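Frequently Asked Questions: Decorative Tins and Tabletop Accessories

Punero Home Customer Information

What sizes are available?

Round patterned tins are supplied in two sizes. Both have a separate lid and may be used for tea, biscuits, sewing items or small stationery. Dimensions are given on the label beneath each tin.

Are the tins suitable for food?

Dry food may be stored in any tin from the Okik range, provided that it is wrapped or placed in a paper liner. The tins are not airtight. Loose tea should be used within 60 days of being transferred. Moist foods, such as fresh cake, should be kept elsewhere.

How should a tin be cleaned?

Wipe the outside with a soft, slightly damp cloth and dry it at once. Scouring pads, bleach and dishwashers will damage the printed pattern – this applies equally to the lid and the side wall. Damage of this kind is not covered by the guarantee.

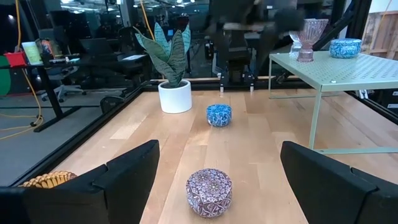 Tins should not be left on a wet surface, as moisture trapped under the base may cause rust and mark a wooden tabletop. Customers who keep house plants on the same table are advised to move the tins before watering.

May a hot teapot be placed on the lid?

No. The printed finish is not heat-resistant. A trivet should be used for teapots and pans.

Can I buy a replacement lid?

Replacement lids are available for the Shukla patterns only. Please quote pattern reference 1219 for the purple design. References for other colours are listed in the spring catalogue, issued each March.

Will the pattern match a tin I already own?

Small differences in shade may occur between production runs. Customers wishing to match an earlier purchase should bring it to the Custville showroom, where staff will compare it with current stock.

How do I return an item?

Unused items may be returned to the showroom with proof of purchase. Tins which have held food cannot be accepted unless faulty.

Whom should I contact with other questions?

Enquiries should be addressed in writing to Citlali Jaramillo, Customer Information, at the Custville showroom. Please include the pattern reference, if known.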